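Kotian drinks cell

The Kotian drinks cell is a two-handed robotic serving station in the ground floor workshop at Clenanton. It fills single cups from upright dispensers set in a row on a white table. Most of what is written about it concerns its upkeep. The cell was put together by Satish Panicker and a small team from Skasness, and is looked after by the day shift.

Layout

Dispensers in a line, each over its own stainless steel drip tray with a slotted grate. Nozzles point straight down. Hands reach in from the near side of the table, left hand for the cup, right hand for the tap. Power lead for the dispensers runs behind the trays, kept flat so nothing snags.

The table is not bolted down. This caused trouble early on (see Faults).

Setting up

Start-up takes 40 minutes from cold, most of it spent waiting for the hands to finish their own checks. Usual order:

Trays down first, pushed up to the stops. Grates in, checked for rocking.
Dispensers filled and seated. Bottles go on last as they drip.
Hands powered, status lights checked.
Thumbs run out and back 4 times, no cup.
One empty cup on the first grate, grip taught by hand at low force.
Same again with water in the cup.

The grip is the slow part. Ribbed cups are easier to hold than smooth ones but give way sooner, and a grip taught on an empty cup is usually too weak for a full one. Panicker's notes from April set the closing force by ear: stop when the plastic ticks, then back off a step. Later shifts use a saved value but still listen for it.

Daily care

Rubber tips wiped with a damp cloth, no spray. Sugar on the thumb tip is the commonest cause of a cup being carried off when the hand opens. Grates lifted and rinsed at 3 in the afternoon and again at close. Trays emptied before they are moved, never after. Finger joints brushed out dry; syrup gets in behind the covers and sets hard overnight.

The labels on the hand shells must stay readible, the spares order goes by the code on them.

Faults

Table creep. Leaning on the table shifts it a few milimetres and every taught position goes with it. Cured in part by rubber feet.

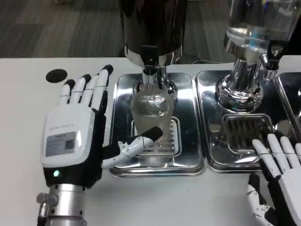
Slow thumb. Normally the thumb joint, sometimes only the cover rubbing. Cover off, run it bare, compare. If still slow the whole thumb is changed, which is a bench job and needs the hand off at the wrist connector.

Short pours. Air in the spout after a refill. Run two cups to waste.

Missed tap. The right hand is retaught whenever a dispenser base has been lifted out, even if it looks to be back in the same place.

Spares

Kept in the Tallutach cupboard, so called from the name on the door. Tips, joint covers, 3 spare grates, one complete thumb. Wrist connectors are not stocked, order early.

See also: Clenanton workshop, Skasness hand bench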